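Clube de Robótica Notley: perguntas frequentes

Atualizado em 29 de dezembro de 2020

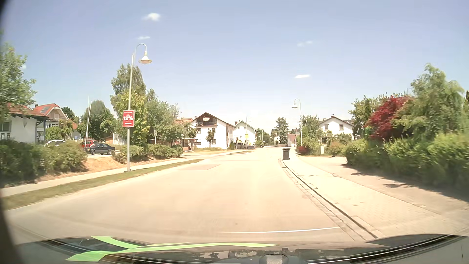

Uma das ruas do nosso conjunto de percursos, vista por cima do capô. Quem entra no grupo de visão começa por trechos assim!

26 comentários · 80 compartilhamentos

O que o clube faz, afinal?
Ensinamos computadores a entender uma rua. O projeto principal se chama Okitz e reúne os programas que os alunos escrevem para separar pista, calçada, vegetação, carros parados e placas em imagens de percursos. Temos também o Indum, um carrinho em escala reduzida onde testamos as mesmas ideias no pátio (e ele bate nos cones com uma frequência admirável).

Preciso saber programar para entrar?
Não! Os primeiros encontros são de Python básico, com muita coisa feita em dupla. Quem já programa pode ir direto para o Okitz, mas quase todo mundo acaba assistindo às aulas iniciais de novo, porque são divertidas.

Por que trabalhar com ruas residenciais?
Porque são um prato cheio. Na foto do alto da página a pista não tem faixa central visível, faz uma curva e ainda traz um remendo avermelhado no asfalto. Um programa que só procura linhas pintadas não tem onde se agarrar. É um ótimo ponto de partida para discutir bordas, textura e cor.

E os reflexos no capô, atrapalham?
Bastante, e a gente adora esse problema. O capô escuro e brilhante reflete o céu e o que está em volta, e um classificador ingênuo pode marcar céu na parte de baixo da imagem. O primeiro exercício do grupo de visão é criar uma máscara para essa região.

Vocês leem placas também?
Estamos começando. A placa vermelha no poste da esquerda, com o "12%" em branco, é um bom treino: o número grande se lê bem, as linhas menores não. Queremos que o programa saiba dizer "não consigo ler" em vez de chutar.

Quantas imagens já foram anotadas?
800, todas à mão e revisadas por um segundo aluno. Dá trabalho, sim, mas é anotando que se aprende a olhar. Cerca viva contra árvore rende discussões enormes!

Quem orienta o grupo?
Kyu-ri Yang coordena as atividades e corrige os relatórios. Dúvidas de código vão para o mural do clube, onde os veteranos costumam responder no mesmo dia.

Vocês participam de competições?
Vamos inscrever o Indum na Copa Ko, em abril, com uma equipe de quatro alunos. Os demais ajudam nos testes e na documentação.

Preciso ter computador próprio?
Não. O laboratório tem máquinas para todos os encontros. Se quiser usar o seu notebook, traga o carregador.

Como faço para me inscrever?
Preencha a ficha na secretaria e apareça no próximo encontro. Menores de idade precisam da assinatura de um responsável.

Compartilhar · Comentar (26)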